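Robotik-Praktikum, Skript Teil 11 — Fehlerfall Kabelführung

Ausgangslage Projekt Vistero: Arm soll Textilien vom Sofa greifen und ablegen. Nach 218 Griffen Kommunikation zum Greifer weg, Arm geht in Stopp. Log meldet nur Timeout, sonst nichts.

Erste Vermutung war Software. Falsch — Leitung am Greifer auf Zug, Stecker halb raus. Schlaufe bleibt beim Absenken leicht an Kissen oder Stoff hängen, vorallem bei gedrehtem Handgelenk.

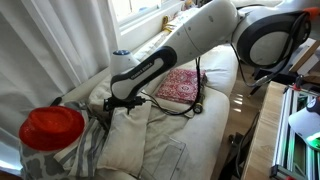 Kritisch dabei: Greifer hielt noch Stoff, Zustand für die Steuerung unbekannt. Also nie einfach quittieren und weiterfahren!! Reihenfolge:
Not-Halt drücken
Greifraum frei machen
Stecker und Zugentlastung prüfen
erst dann Neustart, langsam, ohne Objekt

Bis nächstes Mal: Log Bestano ab Zeile 1646 lesen, Zeitpunkt des ersten Paketverlusts suchen und mit der Gelenkstelung vergleichen. Abgabe November.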